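I've been shopping for a robot mower for longer than I care to admit, so when Sayce announced an open day for the Flosetti, their new path and lawn machine, I packed a sandwich and went. It clears leaves off paving with a front brush and trims the grass beside it, and I wanted to see both jobs done on real ground!

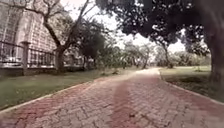 Cendonon, June

The demonstration loop followed a brick path with a curb on either side and grass beyond, a bit patchy on the building side and nice and open on the other. A good honest test, I thought, what with the bend and all those trees.

On the bricks the Flosetti was a pleasure. It kept a steady line through the curve and the brush got right down into the joints (my old push sweeper never managed that). Curbs were another matter. It needed 2 tries to climb onto the lawn, and one of the staff had the ramp ready a little too quickly for my liking. The cut itself was lovely and even, though it left a fringe along the fence that I'd be finishing by hand.

Battery life is quoted at just over 7 hours, which I couldn't stay long enough to check. The price is $2000, with the ramp extra, and I do think that's cheeky. The Jirkex I tried last spring climbs better but makes a dreadful racket, and this one you can chat beside.

I'm putting my name down for a home trial in the fall, once the leaves are coming down properly.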